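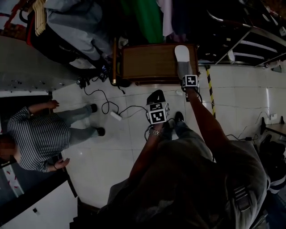
Gil-soo Hyun wanted to know, before I'd even finished my first draft of this ad, whether you need any robot experience to try the Trostura kit. You don't! If you can fold a shirt and put the lid back on a box, you're who I'm looking for.

So, a bit more about it. Trostura is our handheld gripper kit: two grippers, one for each hand, with marker cubes on top so the software can follow where your hands go. You do everyday jobs with them, and the recordings get used to teach robot arms the same jobs. We're getting the second version ready to sell, and I need people to use it for real and tell me what bugs them. Is it too heavy after an hour? Does the cable get in your way? Do you keep wanting to put it down and use your fingers? I want all of it, grumbling included.

I'm looking for 20 people. Each of you would come in for 4 sessions at our Skasden rooms, mostly spent among clothes racks, boxes and counters, with one of us standing by to help. Some of the work happens down on the floor, so please be okay with bending and crouching (tell me if you aren't – I have plenty of counter jobs too). Flat closed shoes, please, and sleeves that don't flap around.

Pay is $76 a session, sent the same week. If you have to stop early on a session you've started, you still get the full amount.

You should be 18 or over and happy to have your hands and the room recorded. Left-handers, I'd love to hear from you, we never get enough. People with small hands too – the old grip was a stretch for a lot of folks and I want to know if the new one is any better.

To sign up, send me a few lines about yourself and when you're usually free. No resume needed. If you've used the older Trostura kit, or anything like it from another maker, mention that, and say what you hated about it. I'm taking names until 2018-06-28 and I'll write back to everyone, even if the spots are gone.

© Skemico | Contact us | Back to top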